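Cell Technician, Two-Arm Tabletop Cell (Plerkard site)

Pladari is hiring one technician to set up and look after a two-arm manipulation cell and the simulated copy that goes with it.

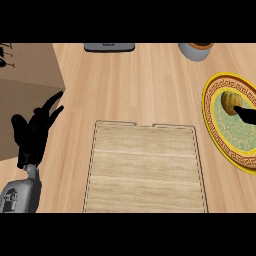
What the job is

The cell has two arms with multi-fingered hands, working over one table. Its programs are tried in simulation before they go to the hardware, so the technician has to keep the two in agreement. When a tray is moved on the real table, it gets moved in the model. When a finger is replaced, the joint limits are checked in both places.

You will report to the cell lead and work alongside the programming group. Most of the day is spent at the cell or at the desk next to it.

Regular duties

- Start the cell at 7 a.m., home both arms and run the hand open/close check.
- Inspect fingers, wrists and cable runs for wear. Log what you find, including when you find nothing.
- Re-zero the hand joints every 380 hours of run time, and after any collision stop.
- Service the arm joints every 2000 hours, following the Flisudent service sheets.
- Lay out the table for each task: trays, plates, boxes and small items to be handled. Measure their positions and enter them in the layout file.
- Check the layout in simulation for reach and clearance. Both hands need a clear path past tall items such as boxes.
- Replace fingertip pads and finger modules. Larger hand repairs go out to Wu, and you pack and track them.
- Keep the spare parts shelf stocked and the part numbers current.

What we need from you

- 2 years of hands-on work with industrial or research robot arms, or the same time in another electromechanical repair job.
- Comfort with a torque wrench, a multimeter and small connectors.
- Able to read a wiring diagram and to edit a plain configuration file without breaking it.
- Lockout training, or willingness to complete ours before you work inside the guarding.
- Able to lift 40 pounds and stand for long stretches.

Helpful but not required: experience with any robot simulator, basic scripting, or work on tendon-driven or direct-drive hands. We teach our own tools during the first month.

Hours and pay

Full time, day shift, with an occasional evening when a repair runs over – these are paid as overtime. Hourly pay depends on experience and will be discussed at the first call. The position starts in October.

How to apply

Send a resume and a short note on one machine you kept running: what went wrong with it, how you found the fault and what you changed. Put job number 432 in the subject line. Applicants we want to meet will be asked to the site for a half-day visit, which includes a paid bench task on a hand module.

Pladari – Plerkard site | Contact: Hiring Desk | Copyright Pladari. All rights reserved. | Back to top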